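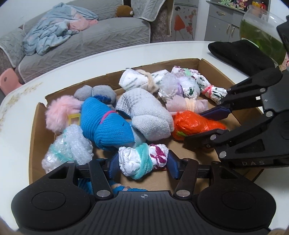
The Semeniuk robotics club is back, and the big push this term is bundles! Soft, squashy, tied-up bundles in a cardboard box, which sounds easy until you try to grab one with a pair of hand-held grippers. We're recording every pick by hand so the learning model we've named Mundura has plenty of good examples to work from. The count stands at 1,149 picks so far (366 of them added in December alone), and we're thrilled with that.

Knitted things have been great fun, and anything in crinkly plastic is a whole different challenge. Iqra Bangash has started a log of the slippery ones, and new members are very welcome to add to it. Sessions run around 40 minutes, with plenty of time to swap places.

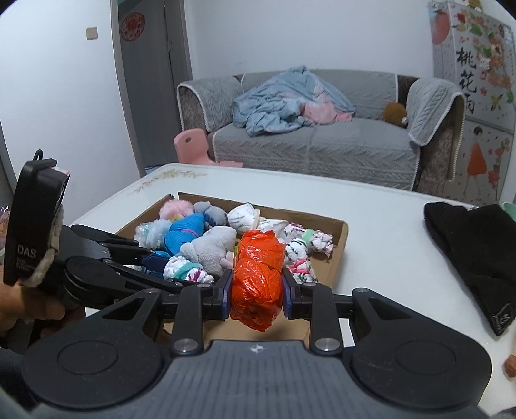
Atif Ansari wrote back after the last newsletter to ask whether beginners could join in without any coding, and said his own first try at a gripper was "like eating peas with salad tongs." Yes, please come! We have room for 18 members this term, and places are still open.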